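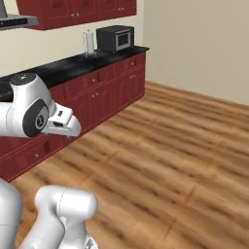 1 min read

Is the Brindireo delivery sensor kit worth it for a rural clinic?

Asked 1 August 2021 in Connectivity & Aid Tech

Our clinic outside Manzano has been offered a pilot slot with Brindireo. They say their solar-powered sensors will track fridge temperatures and send alerts over the cell network, even where coverage is weak. The quote is $820 per unit plus a monthly fee they keep changing. The brochure is full of words like "transform" and I can't find one clinic that has used it for a full year. Has anyone here? We have 14 fridges across the sites and a signal that comes and goes.

2 answers

Crescencio Carretero
Accepted answer

We ran a trial in July. The hardware was okay. The alerts were another matter - 19 of them in one night, all for the same fridge, and it was fine when I drove out to check. Support told me to raise the threshold, so why have one?

Before you sign, ask these in writing:
Who owns the readings if you cancel?
Does the unit store data when the signal drops, and for how long?
What does the monthly fee cover? Ours didn't include the SIM.

If they can't answer the second one, I'd stick with a cheap data logger and a paper chart. Ugly, but I can read it in a blackout.

hallomov_fan

I use Hallomov not Brindireo but same idea I guess. Works good for me. We're in town though, so the signal is fine. Maybe try restarting it?

Viewed 1,617 times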